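Packing bath and desk items in one carton
Nekance Household Notes, October 2020 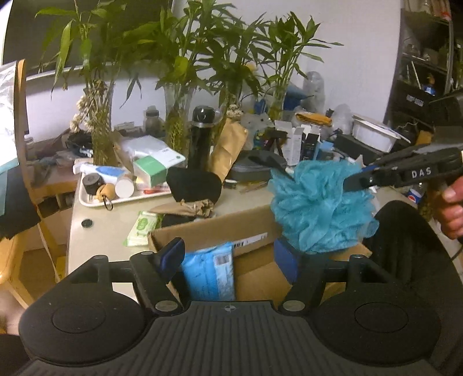

Mixed cartons are the most common source of questions from readers who are moving one room at a time. A mixed carton holds things of different weight, stiffness and sensitivity to moisture, and the usual advice for books or dishes does not cover it. Kaiwen Meng has been keeping records of small cartons packed from desks and bathroom shelves, and what follows is drawn from those notes.

Base layer. Packages with flat sides go in first, standing on edge, with the label or barcode facing the side of the carton that will be opened. Standing them up leaves a channel down the middle for soft goods. Laying them flat uses up floor area and puts the load on the largest and weakest panel of each package.

Mesh poufs. A bath pouf is mostly air. It can be compressed for a few hours without harm, but one packed under weight for weeks tends to keep a flat side. Put it in near the top, over the upright packages, and let the flaps do the compressing. Before packing, hang it by its cord until the core is dry. The outer mesh dries well ahead of the center, so a touch test on the outside tells you very little. In our January trial, poufs packed straight from the shower rail marked the cardboard in 3 cartons of 17.

Wipes. Press the lid or seal closed along its full length and pack the pack face up. Wipes stored on their side drain toward one edge and the top sheets on the other side dry out. Keep them away from paper goods. If the seal no longer sticks, put the pack in a zip bag or leave it out.

Tubes and bottles. Caps up, tightened by hand. Plastic film under the cap is worthwhile on anything runny and unnecessary on thick creams. Insulated drink bottles travel empty with the lid off and packed alongside; a closed bottle with a little water in it will smell after a week. Drink cans should not go in at all.

Small loose parts. Keyrings, spare lids and similar items belong in a tray until the end, then in one envelope taped to the inside wall of the carton. Round lids in particular work their way under the bottom flaps.

Fill. Crumpled brown paper is adequate for this weight class. Crumple it loosely and replace it if it has gone limp. A folded cloth cap or a hand towel does the same job and has to be moved anyway.

Plants in glass. Lucky bamboo standing in water is not carton freight. Leave the vases on the desk until everything else has gone, pour off most of the water, and carry them upright. Top up on arrival, with the level above the roots.

Labels. An old barcode sticker on a flap should be covered or struck through before the carton is shipped. Bo-ram Maeng reports that one of her cartons went through the Tretlow depot under its previous number, 1544, and took 4 extra days to reach her. For cartons carried by hand the sticker makes no difference.

Closing. Fold the short flaps first, then the long ones. If the long flaps spring back more than the width of the tape, remove something. One strip along the seam and one across each end is enough for a carton of this size.

Corrections and measurements can be sent to the Notes desk in the usual way.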